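Skondix发布家务操作示范数据计划Gasitura：用手持夹爪教机器人学会日常动作

2018年8月24日

分享 52 评论 5

专门从事机器人学习软件开发的公司Skondix今天宣布，其家务操作示范数据计划“Gasitura”已经完成第一阶段的采集工作。该计划的目标，是为能够从人的示范中学习的系统准备一套质量可靠、记录完整的例子。在第一阶段当中，操作员一共录制了2226段有效示范，内容包括擦拭、开关电器的门、拿取和放回餐具，以及折叠小件织物等动作。

Skondix从成立开始，就把注意力放在一个比较基础的问题上面：一台机器要学会做家务，首先需要看到很多次人是怎么做的。过去几年里，公司的工程师尝试过几种不同的方法。最早的方法是由操作员遥控机械臂，让机械臂完成动作，同时把关节的数据保存下来。这个方法得到的数据很准确，但是速度很慢，一名熟练的操作员在一个上午里只能完成很少的几段，而且每一次更换房间都要搬运沉重的设备。另外一种方法是直接拍摄人手的动作，速度快，成本也低，可是人手和机器的夹爪在形状上差别很大，学习系统不容易把看到的动作转换成自己能够执行的动作。

Gasitura计划采用的是处在这两种方法之间的做法。操作员双手各拿一个夹爪，用夹爪去完成任务，不用自己的手指接触物品。夹爪的手指形状与Skondix试验机械臂末端的手指形状保持一致，所以操作员能夹住的东西，原则上机械臂也有机会夹住；操作员觉得很难夹的东西，也能提前告诉工程师，哪些地方还需要改进。每个夹爪的下方装有带黑白方形图案的标记方块，系统通过识别这些图案来计算夹爪在空间里的位置和方向。操作员同时戴着头部设备，从自己的视角记录双手前方的情况。

采集工作在公司位于Feridden的试验室里进行。工作人员把一个普通的房间布置成几个任务区，每个区里放置一种或者几种家用电器和日常用品。两名操作员可以在同一个房间里同时工作，互相之间保持一定的距离，避免标记方块进入对方的视野而造成混淆。

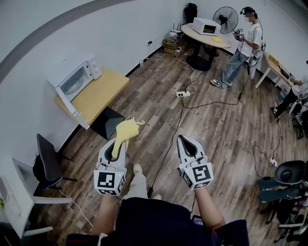
采集现场：操作员用左手的夹爪夹住一块浅黄色的布，另一名操作员在后方的圆桌旁工作。

第一阶段的任务清单一共有34项。清单的编写用了比预想更长的时间，原因在于同一个家务动作可以有很多种做法。以擦拭微波炉为例，有的人习惯先开门再拿布，有的人正好相反；有的人从里面往外擦，有的人沿着转盘的边缘转圈擦。开始的时候，工程师希望规定一个统一的顺序，这样数据看起来更加整齐。经过几轮训练以后，他们发现顺序过于统一的数据会使系统变得很脆弱，只要布放在了不同的位置，系统就不知道下一步应该做什么。因此现在的清单只写明开始的状态和结束的状态，中间的过程由操作员自己决定。

柔软的物品是这次采集的重点之一。布、毛巾和塑料袋在被夹住之后，形状会一直变化，每一次都不一样，很难用计算的方法事先预测。对于这一类物品，Skondix要求操作员放慢速度，在夹住和松开的时候各停顿一下，使记录当中能够清楚地区分接触的瞬间。如果布从夹爪里滑落，操作员不需要停止录制，而是把布重新夹起来，继续完成任务。这样的片段会得到单独的标签，并且同样用于训练。公司认为，一个系统如果只看过顺利的过程，它在遇到困难的时候就没有可以参考的经验。

数据的检查分成两个步骤进行。第一个步骤由软件自动完成，检查标记方块是否在足够长的时间里可以被识别，两只夹爪的时间记录是否一致，以及夹爪的开合数值有没有中断。第二个步骤由人来完成，检查人员观看每一段录像，确认任务确实达到了清单上写明的结束状态。没有通过检查的示范会退回给任务组，由任务组决定是否重新录制。上面提到的2226段，是两个步骤都已经通过的数量。

负责夹爪外壳和手指部件加工的，是Skondix的合作伙伴Stüber。双方的合作开始于一次小批量的试制。当时使用的夹爪比较重，操作员在连续工作之后手腕容易疲劳，动作也会随之变得不自然，这种变化在数据里面可以明显地看出来。根据操作员的反馈，Stüber重新设计了握把的角度，把重心向手掌的方向移动，并且改变了手指内侧的形状，让它在夹薄的物品时能够贴合得更好。目前使用的已经是第5个版本。标记方块的安装方式也做了调整，更换之后不需要重新进行完整的校准，只需要做一次简短的检查就可以继续工作。

在人员方面，公司为操作员安排了大约一周的培训。培训的前半部分是熟悉夹爪的使用，后半部分是在不同的任务区里轮流练习。培训中最常见的问题，是新的操作员会不自觉地让标记方块转到头部设备看不见的方向，或者在低头的时候把双手放得离身体太近。为了减少这样的情况，培训组在每次练习之后都会和操作员一起回看记录。为了避免疲劳影响数据质量，操作员每录制一组任务就要休息，并且在休息之后更换任务区。

设备的供电和传输目前仍然依靠线缆。采用线缆的好处是记录稳定，长时间工作也不会因为电量不足而中断；缺点是操作员的活动范围受到限制，走动的时候也必须留意脚下。Skondix正在测试由操作员随身携带的记录单元，如果测试的结果符合要求，以后的采集就可以进入面积更大的房间，也可以包括从一个房间走到另一个房间的任务。

公司还希望说明隐私方面的做法。由于头部设备会记录操作员面前的一切，试验室里的工作人员也有可能出现在录像当中。所有参加采集的人员以及在同一个房间里办公的人员，都事先签署了书面同意书。录像在交给训练系统之前会经过处理，人脸和电脑屏幕上的内容会被遮盖。同意书可以随时撤回，撤回以后，相关的片段会从数据里面删除。

利用第一阶段的数据，Skondix已经开始训练初步的模型，并在试验机械臂上进行测试。测试目前限制在清单中比较简单的任务上，例如关上电器的门和把盘子移动到指定的位置。对于需要两只手配合的任务，模型的表现还不稳定，公司现在不公布这方面的成功率，等到测试的条件统一之后再提供完整的结果。

Gasitura计划的第二阶段预计在10月开始。在这个阶段里，采集地点将不再局限于Feridden的试验室，公司计划在条件不同的住宅里进行录制，让系统接触到不同的光线、家具高度和地面材料。任务清单也会增加与厨房清洁和衣物整理有关的内容。Skondix同时计划向高校和研究机构提供一部分示范数据，用于非商业性质的研究，申请的方式和使用的条件会在第二阶段开始之前公布在公司的网站上。

关于Skondix
Skondix是一家开发机器人学习软件的公司，主要业务包括示范数据的采集、数据检查工具的开发，以及面向家庭和服务环境的操作模型的训练。公司的试验室设在Feridden。

关于Stüber
Stüber从事小型精密部件的设计与加工，为Gasitura计划提供手持夹爪的外壳、手指部件和标记方块的安装支架。

媒体联系
有关Gasitura计划的采访和图片使用申请，请与Skondix新闻办公室联系。转载本新闻稿时，请注明来源。

分享 52 评论 5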